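People keep asking me whether a machine can do the chores yet, and since I've spent far too many evenings on this, I'm going to answer in a few posts. Get yourself a coffee, I do go on.

My short answer is sort of. My dishwasher is a robot if you squint, and the Zindetti that does our floors has earned its keep, apart from the time in February it dragged a sock through the whole downstairs.

Floors are flat, though, and they stay put. Laundry and tidying are where it gets hard, and I say that with love, as a person with 7 loads a week and a shelf that's never straight. 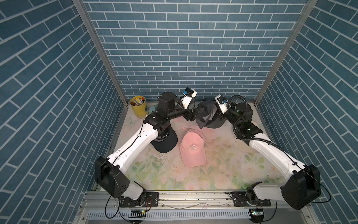
Soft things are what I'd test any home robot on, before it goes anywhere near my good glasses. A shirt has no fixed shape, and neither does a hat once it's been sat on. Look at the dark gray cap between the two grippers, all tilted and crumpled, and then at the pink one with the R on it, sitting crown up. You and I would grab either one without a thought. For a machine those are two quite different problems – where's the brim, which side is up, where do you pinch?

My cousin's shop in Quintana sells hats and work shirts, and putting the tables back in order eats the last 50 minutes of every day. I'd love to see two arms take that over. I wouldn't even mind if they were slow, as long as they could be left alone with it!

So would I buy one? If somebody offered me a pair for 2,000 dollars that could straighten a shelf overnight, I'd be tempted. For now I'm folding my own towels, and there's a load in the dryer calling me – more tomorrow on window cleaners.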